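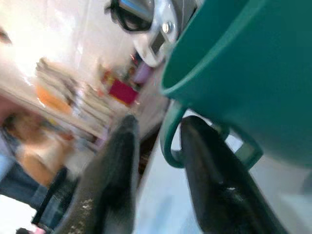 ## Mug pickup by the handle (Junby arm, club build)

Quick version, Janelle Cruzado wants it up before the January meet.

1. Home the arm. Check the speed is 100, not 300!!
2. Open gripper to 440. Come in tilted, slow.
3. One finger thru the handle, other one stays outside.
4. Close a little at a time. Stop when the mug shifts.
5. Lift straight up, hold, set down, open.

Missed the handle? Back out all the way, re-home, go again. Dont nudge it sideways.

Save the run in the Clatar folder. Team name first, then try number.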